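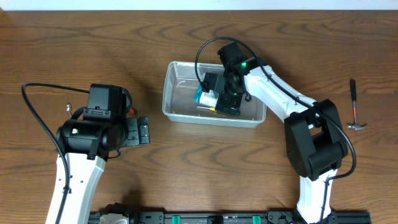

Week 3 handout: Reading claims about wood finishes

Most of what gets said about furniture finishes comes from people selling them. Keep that in mind for the readings this week. A label that says "nourishes the timber" is telling you nothing you can test, as dead wood doesn't eat. Grain makes the problem worse. A brown tabletop with wavy, swirling lines looks rich to most buyers, and whatever was last rubbed into it gets the credit. Ask what the same top looked like bare, under the same light. The brochure won't say.

Three words to be wary of

Penetrating. Oils do soak in, but usually not far on a flat face. End grain takes up much more, so a seller who dips the end of an offcut and saws it open has picked the flattering test.

Natural. Raw linseed oil is natural and can take weeks to dry. Plenty of "natural" tins also contain solvents and metal driers. Read the safety sheet, not the front of the tin.

Food safe. Ask whether this means the liquid or the cured film, and cured for how long.

The Wurkeo and Humetau sheets

Both are in the course folder. Wurkeo says its hard wax oil lasted 2,442 rubs before wear showed. Humetau gives 1,898 for its varnish. Students tend to rank them straight away. Please don't. Neither sheet gives the weight on the pad, the grit, or who decided that wear was "showing". One of them may be the tougher finish, but you can't get there from these numbers.

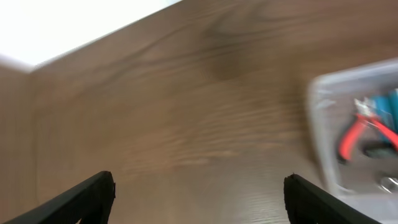
There is also the matter of what was coated. Wurkeo used 21 panels and doesn't name the species. Humetau used 45 and mentions "selected hardwoods", a phrase I would strike out of any student report. Knots and dense patches take a finish differently from the wood beside them. If the panels were chosen for even colour, the result may not carry over to your kitchen table.

For the tutorial

Bring one finish label from home or the hardware store. Underline every claim that could be checked with a rag, a glass of water and a free weekend. Put a cross beside the rest. Last October the crosses won easily.

The reading on oil drying times is optional. I find its middle section weak, as it leans on a single humid room.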